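Storing plastic shuttles over the winter - tubes or something else?

jawwad_club
Posted 11 November 2021
We run a small badminton group out of the Plestwood hall and the hall is taking back our cupboard until April. I have nearly 80 nylon shuttles to keep in my garage. Do they need to stay in tubes? I threw out most of the tubes.

tinyau_lu
Tubes. Nylon skirts take a set if anything leans on them. I left a bag of them under a racket case one year and 8 were no good for anything but kids' practice.

romain_s
Disagree. A bag is bad, a hard box is fine. Mine sit in a clear bin with an open top and I have had no trouble in 3 years. Don't pile them to the rim and don't put anything on top.

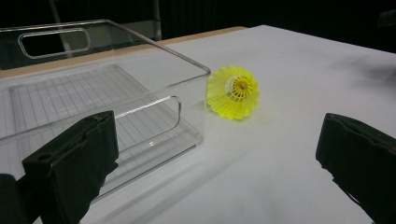

The garage worries me more than the box. Nylon gets brittle in the cold. If you have a closet in the house, use that.

tinyau_lu
Three years with how many shuttles? A handful in a big box is not the same as a full load. The ones on the bottom carry the rest.

romain_s
60 or so, split between two boxes. They weigh next to nothing.

wiroj_t
Cold is only a problem if you play with them cold. Bring them in the night before. Ours live in an unheated shed and they come back fine - feather is another matter, that dries out and snaps.

jawwad_club
All nylon here. I can clear a closet shelf, so they'll go in there. Still undecided on tubes.

tinyau_lu
Ask at Pultier, they used to give away the empty ones at the counter.

jawwad_club
Thanks, will call them Saturday. Does anyone know if they're open in the morning?

wiroj_t
From ten, last I went.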